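The laptop with the NICE TRY sticker has been part of my working life since February. I work the returns desk at Gerport, where old office machines come back from customers by the crate, and my job for years has been plugging them in, one after another, to see what's still alive. It isn't glamorous, but you can do it while thinking about lunch.

Then management bought into something called Rarkora, and now two arms are learning my job.
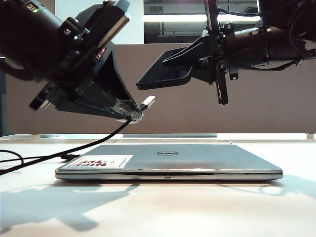
We have 2,000 laptops a year come through, and plugging in a cable takes me as long as it takes you to read this. So I was feeling pretty safe. Pentti Huttunen, who runs the setup, told me the plug is the hard part -- people do it by feel and can't explain how. He asked me to explain how. I said you wiggle it. He wrote that down.
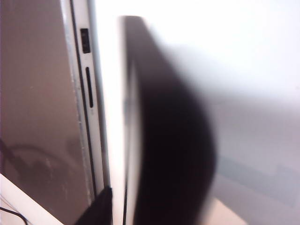

A port, a card slot and a very large finger.

What's changed so far is mostly me. I used to test laptops, and now I also put things back where they started, which has its own line on my timesheet (code 407, "reset"). I talk about cables in meetings. I've been asked for my opinion on slack, and I had one. 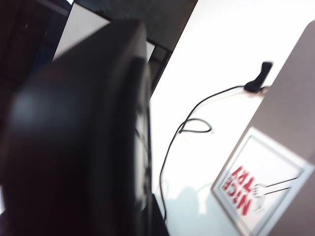

Zupan at the next bench thinks we'll all be watching screens in 12 months. Maybe. My wrists wouldn't complain. But I catch a lot of things while I'm plugging stuff in, like a swollen battery or a hinge about to go, and I haven't seen a line for that in the plan. I brought it up and got two meetings out of it.

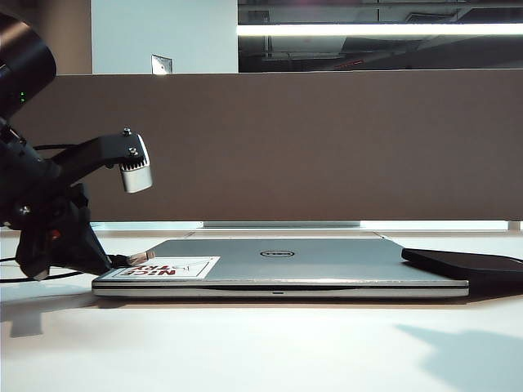 Gerport Returns and Testing, Bench Team

They've asked me to name the arms. I'm holding out for a raise first.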